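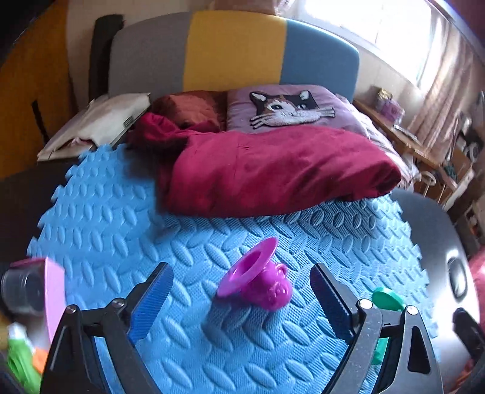

Home | News | Members | Join | Contact

5 Dec 2019
By Mirjam Schwaiger

Grenton school support staff vote to accept new hours deal

I've been writing these releases for the Grenton branch since August, and this is the first one I've been happy to sit down and type! Classroom aides, lunchroom staff and bus monitors in the Grenton schools have voted to accept the offer we brought back from the district last week. The yes side won comfortably, and I can stop checking my phone at dinner.

If you haven't followed this (and I don't blame you, it went on forever), the fight was over split shifts. The district wanted aides to work a morning block, clock out in the middle of the day with no pay, and come back for dismissal. On paper it was the same number of hours. In practice it meant you couldn't hold a second job, and plenty of our members need one. We met with the district's side 8 times, mostly in the library at Lurkow Elementary, where the heat goes off at five and everybody bargains in a coat.

The new contract keeps one continuous shift for anyone working 4 hours or more. It also brings 2 paid training days a year and a bump of 40 cents an hour starting in January. I know 40 cents won't change anyone's life. We asked for more and we'll ask again.
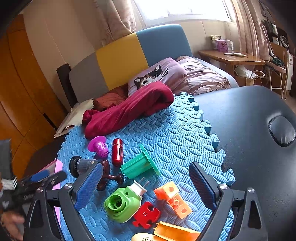 Verena Imhof told me she voted yes but wasn't thrilled about it. She said the shift language was worth having, the raise was thin, and she'd like to see the branch start on the next round a lot earlier than we did this time. I've heard the same from some 13 other members, mostly from the Hubmann Road building, and I think they have a point. We let the summer get away from us.

One thing still open is the bus monitors on the Tosell route. Their run crosses the district line, so part of their day is paid under a different agreement, and neither office seems to want to own the overtime. We've filed a grievance on that and we expect a hearing after the break. If you work that route, please hang on to your time sheets - all of them, even the ones with coffee on them - and get copies to me.

I also want to thank the teachers who wore our buttons and wrote to the school board. It did get noticed, and a couple of board members brought up the letters in the open meeting.

The school board still has to sign off on the contract at its next regular meeting. We're not expecting trouble there, but I'd love to see a full room anyway. Come straight from work if you have to, and bring your kids if you can't get a sitter.
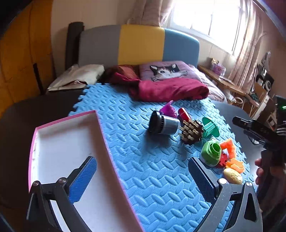
What members need to do now

Check that the branch has your current mailing address, as the printed contract will go out by regular mail. Look at your first January pay stub and make sure the new rate is on it. If it isn't, talk to your building rep before you call payroll - we want to keep a list.

Reporters can reach me through the contact page. I work until three, so afternoons are best.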